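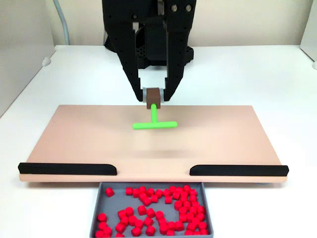

One reader wrote in to say that a flat block set with a single T in it hardly counts as a puzzle, and that we should stop calling it one. Fair enough, though the makers call it one, and the makers are the ones charging 40 pounds.

Bellach sent theirs in a tin, Zullavetti in a bag, and Fikgate in a box so large that I went looking for the rest of the contents. All three say their sets teach "spatial confidence". I have yet to see how anyone measures that.

The opening picture has the green T lying on the peach board, with the brown cube at the foot of its stem. Lime green on pale salmon is at least easy to find, and I wish more makers thought about that before picking their colours.

On the T itself: the booklet lists 147 layouts that use it. I tried 24 and would call nine of them different. Turning the same letter round and giving it a new number is a cheap way to fill pages.

On the cube: chocolate brown, with the edges slightly rounded. The advert promises "endless play" from the small blocks. Mine ended before lunch.

On the board: smooth and plain, with no printed grid. The Nwosu shop page sells that as freedom. It also means you can't check a layout against the booklet without a ruler, and there's no ruler in the set.

Bellach's larger set has 888 layouts, according to the lid. I'll believe it when I see the booklet, which was missing from ours.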